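Student Robotics Board > Team Builds > Bin picking with a real arm, class project (long, sorry)

harell_j
June, week 9 of the course

Okay so some of you asked in the chat how our manipulation class project is going, and I said I'd write it up once we had something that worked more than once. We sort of do now! So this is that post.

Background for anyone new: it's a one-semester course, teams of three, and everybody gets the same task. There's a metal bin full of random stuff, and the arm has to take things out of it without a human telling it which thing or where. You get a fixed number of attempts in the final run and your score is whatever you cleared. Our team is me, Lougher and Primevska (yes those are last names, that's just how our section works, there were too many Alexes). Grethe Mikkelsen teaches it and she is great but she will not tell you the answer, ever. You ask her why the grasp failed and she asks you what you think the gripper was touching. Drives me nuts. I've started doing it to my roommate.

We spent most of the first month in simulation and it was gorgeous. Boxes, cylinders, perfect lighting, 51 test bins, and the planner cleared nearly everything. Then we moved to the real thing and our first real session was two hours of the arm politely closing on air. Turns out sheet metal that has been scratched up by years of student projects is a horrible background for a depth camera. Wherever it's shiny you get holes in the depth, and our code treated holes as "very far away", so it thought the bin had no floor in places. Lougher fixed that with a really dumb plane fit. We know where the floor is! It doesn't move! Just tell the computer!

The next problem was the objects. We wanted a nasty mix on purpose, so we've been running with crushed soda cans, a copper scouring pad, a clear plastic box with blue edges, a pink toy piece like a slice of watermelon, and assorted plastic junk. Primevska picked most of it and I think she enjoys watching me suffer.

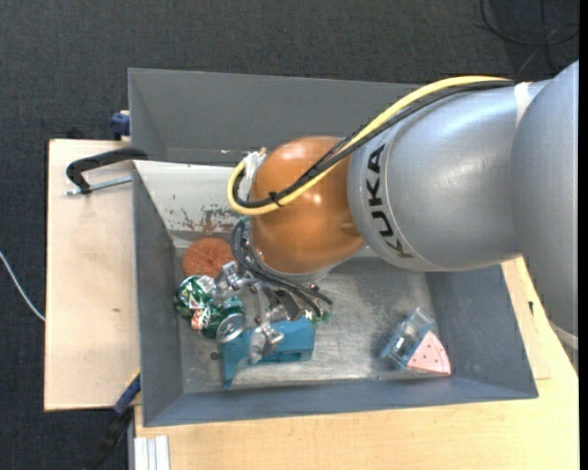

The cans were the thing I got most wrong going in. I figured a can is a cylinder, cylinders are easy, done. A crushed can is not a cylinder. It has a lid that points wherever it wants and a body with a bunch of dents, and when two of them are pressed together the segmentation sees one lumpy green animal. The planner then goes for the middle of the animal, which is the gap between the cans, and you can guess how that goes.

What we do at the moment: if the blob is bigger than any one object we expect, don't try to grasp it at all, just go in with the fingers closed and nudge it sideways, then look again. It costs an attempt but the attempt after that is usually decent. On our last full run, 25 attempts, we had 2 that I'd call total disasters (both the clear box) and the rest were either picks or useful nudges.

Still to do: the clear box, the corners, and cleaning up the launch script, which has comments in it like "DO NOT TOUCH" with no name attached.

Happy to answer stuff. Would love to hear how other teams handle clutter.

tekell
Nice writeup. I'm going to be the annoying one though. Nudging as an "attempt" that you then count as useful feels like grading your own homework. In our class a nudge that doesn't end with something leaving the bin is a miss, full stop. What's your number if you count only things that came out?

harell_j
Fair. I don't have it in front of me and I'm not going to make one up, I'd have to go back through the logs. It's lower, obviously. But the final is scored on what's out of the bin at the end, so if a nudge sets up two good picks I don't care what the nudge is called.

tekell
Sure, but would those two picks have failed without it? You don't know. Run the same bin layout with nudging turned off and compare. Otherwise you've got a nice story about a green animal.

lougher
Lougher here, the plane fit is not dumb, it is elegant, thanks.

Also tekell is right and I've been saying this for two weeks. The reason we haven't run the comparison is that resetting the bin to the same layout by hand is miserable. You can't re-place a dented can exactly. I tried taping outlines on a sheet of paper and then the paper became an object.

tekell
lol okay the paper becoming an object is very good. You don't need the exact layout. Dump it randomly for both conditions, do enough dumps and it averages out.

lougher
"enough dumps" is carrying a lot there. We get the arm two evenings a week and share it with the other teams.

wobblybase
Jumping in from the high school side of this board, so go easy on me! We're a club, we have a little desktop arm that can lift maybe a lemon. Do you think any of this carries over or is it only worth trying with a big arm? Our coach wants us to do a sorting thing for the fall showcase and I kind of want to do a pile.

primevska
Do the pile!!! It's so much more fun. The size of the arm doesn't matter much for this, the thinking is the same. I'd start with three soft things, like socks or sponges. Soft stuff forgives you. The scouring pad is my favorite object in our whole set – you can grab it pretty much anywhere and it squishes and stays. Then add one hard thing at a time and you'll find out fast which one breaks your code.

And put a camera straight above if you can, and don't let the arm park in front of it. We lost a whole evening to the arm blocking its own view and us thinking the detector was broken.

wobblybase
Socks! Amazing, we have unlimited socks. Thank you

gravelroad
Former TA for a different version of this kind of course, a few years back. Couple of thoughts.

On the clear box: stop trying to see it. Look for its edges only. You said it has blue edges, so use color there and ignore depth completely for that one object. Fit a box to the blue lines and grasp across the narrow side. Feels like cheating, works fine.

On the corners and walls: what's your approach angle? If you're coming straight down every time with a gripper of any size, you'll hit the wall before you reach what's leaning on it. Sloped walls are a little kinder since you can tilt the tool to match.

I'll disagree with Primevska a bit on the scouring pad, by the way. Those things snag. Ours used to hang on to the fingertip after release and then get carried back over the bin and dropped in again, and the code counted it as picked. We had a team with a score higher than the number of objects.

primevska
Okay ours hasn't done that yet but now I'm going to be watching it like a hawk. What did you do about it?

gravelroad
Little shake after opening. Wrist left, wrist right, look at the fingers with the camera before moving on. Adds a second or so.

harell_j
The blue edges idea is so obvious that I'm a little mad. We've been feeding that thing through the same depth pipeline as everything else. Going to try it in the next session.

Approach angle: straight down right now, with a limit on how near a wall we'll go. So anything hugging the side basically doesn't exist for us. Tilting is on the list but I'm nervous about the hoses and cables. Every time I try a big wrist rotation I have one hand on the stop button. Grethe's rule is no new wrist poses without running them slow and high above the bin first, and I'm not going to argue with that one.

tekell
Good rule. We had a cable get pulled tight on ours from a planner that decided the long way round was shorter. Put tight joint limits on the wrist in the planner and leave them there, even if it costs you some grasps.

lougher
We have limits. They're in the launch script. Next to DO NOT TOUCH.

gravelroad
Of course they are.

mossy_servo
Kind of a side question, but is anyone doing this with learning? Half the papers I read just train on a huge pile of grasps and skip all the geometry. Plane fits and blob sizes sounds a bit old school, no offense.

harell_j
None taken! Two of the teams in our section are going that way. One is doing really well on the plastic stuff and badly on the cans, and the other has mostly been fighting with their training setup. I like being able to see why ours failed. With the blob thing I can pull up the picture and go oh, it thinks that's one object. With theirs they kind of shrug and collect more data.

mossy_servo
That's because you have one evening of data. Give it a few thousand grasps and the shrugging stops.

tekell
And where do they get a few thousand grasps on two shared evenings a week? Class projects have class project budgets. I'd do geometry too. I'd also do the comparison run, hint hint.

harell_j
FINE. I talked to Lougher and we're doing it. Random dumps, nudging on and off, we alternate so neither side gets the good lighting, and a thing only counts if it's out of the bin. Primevska is keeping the sheet since she's the only one of us without feelings about the nudge. I'll post whatever we get, even if it makes me look silly.

wobblybase
Following this! Also our coach said yes to the socks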